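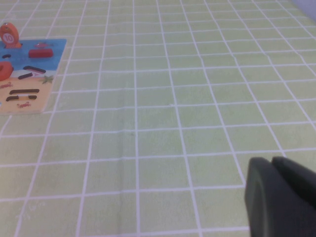

Concetta Pagano told us in the first week that children give up on a number puzzle when the pieces are hard to lift, and that we should look at this before we looked at the pictures. We changed our plan after that.

Our group compared two wooden puzzle boards for preschool children, the beach board and an older one we call Landora. Each was laid out on a tablecloth and used in two short sessions. We wrote down which pieces were picked up first and which were left for last.

On the beach board the orange piece with the 10 was a favorite. The red block got less attention — two children put it back and went on to something else. With Landora the order was more mixed, and we could not find a pattern.

Przemysław Górecki typed up the session notes. The January notes are missing a page, so the times for the first session are left out of the table.

Still to do: repeat both boards with the older group.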